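Oltbridge College – Department of Design and Visual Studies
Introduction to Spatial Drawing, Handout 4: One Light, Many Grays

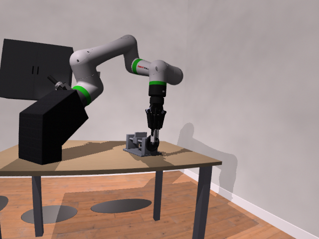 Figure 4.1. Computer-rendered interior with pale gray walls and a wood plank floor.

Instructor: Yaqin Gu
Studio assistant: Kaiwen Jin

1. Value and local color

Value is the lightness or darkness of a surface as it reaches the eye. Local color is the color a surface is understood to have under plain, even light. Beginning students tend to draw local color and leave value out, so that a white wall stays white in every corner of the sheet. In most rooms a white wall covers a wide range of grays, and the lightest of them may be darker than a sheet of gray paper held near the window.

A dark object has its own range of values. In Figure 4.1, the left face of the black pedestal is slightly lighter than the face toward the right. A difference of this size is enough to show that the form turns, and it should be recorded in the first pass of tone.

2. Planes before edges

Students are asked to block in planes before drawing any outline. Squint until small detail drops away, then sort what remains into light, middle and dark. Edges are placed last. A hard edge marks an abrupt change of plane; a soft edge marks a gradual one. Outlines of equal weight on all sides flatten a form and are marked down in this course.

3. Cast shadow and form shadow

A form shadow lies on the side of an object turned away from the light. A cast shadow falls on another surface. The cast shadow is usually sharper near the object and softer farther away – a point often missed in work from memory. Reflected light from a floor or tabletop may raise the value of a form shadow, but it should remain darker than any area in direct light.

4. Assignment

Prepare a value scale in nine steps, using soft pencil only. Then make 2 studies of a single corner of a room, each limited to 30 minutes. The corner must include two walls and the floor. Do not use an eraser in the second study.

Bring both studies to Studio 17 on Friday. Group A will be reviewed by Shuzhen Zeng and Group B by Lihua Peng. Work should be unframed, with the student's name on the back.

5. Reading

Course reader, chapter on tone and enclosure. The reader is on reserve in the Ellholm Library under shelf number 476 and may not be taken out overnight.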